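Workroom Notes: Play Kitchen Table, May Update

The play kitchen sets at the Cludley branch are due their yearly check, and members who borrow sets from the Kondero shelves should read this item before the next collection. Effie Menzies has revised the layout guide. The changes concern placement and storage. Loan terms stay as they are, and the deposit on a full set is unchanged.

1. Work surface

Sets are now laid out on a plain white top with nothing underneath the pieces. Cloths and printed mats were dropped from the guide because small parts slid into the folds and came back late or went missing.

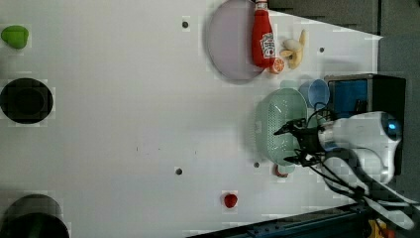 Piece size decides the order of return. Anything a child can close a hand around is collected first, then the open containers, then the flat ware. On a pale top the small red pieces are easy to find, as with the strawberry lying out on its own, but check the edges of baskets and colanders as well: a small red object can sit half under the green basket and be missed on a quick pass. Lift every container before you sign the sheet. Tables with holes in the top need a second look for the same reason. Pieces under 6 grams are bagged separately.

2. Plate and bottle

The large round or oval plate travels at the bottom of the crate. The ketchup bottle is laid flat for storage and should not be stood on its base in the crate, where it tips and scuffs the label. Food pieces with a cut face, such as the orange, are stored face up. Bananas with open peel go on top of the load. The peel is the first part to split, and we do not stock spares. Stemska can supply a replacement banana only as part of a mixed bag, and the minimum order is 500 pieces.

3. Colander and drinkware

The mint-green colander has rows of small holes that hold flour paste and modeling dough. Soak it, brush it from the outside in, and let it drain overnight. Do not nest it while damp. Blue and green drinkware may share a compartment, provided handles face the same way.

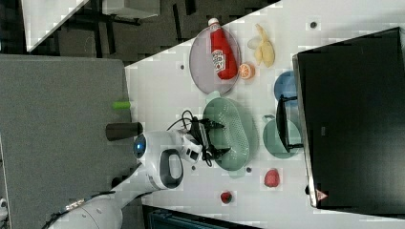 4. Toaster oven

The oven is the heaviest item on the list and is placed last, after the small ware has a settled position. Leave clear space in front of the door so it can be opened fully. Cups and bowls may stand near the door while the set is on display and must be moved before the oven is lifted. Two people lift. Check the wire rack and both knobs on return and note any looseness on the sheet.

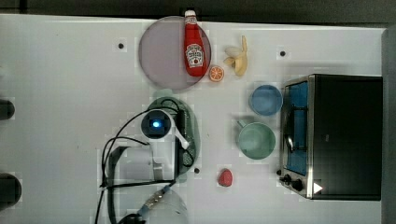
Toaster oven with the blue bowl and mint-green mug by the door.

5. Returns

Sets come back to the side counter on Monday before noon. Reinaldo Trindade is handling the check sheets this month, and queries about missing pieces should go to him with the crate number.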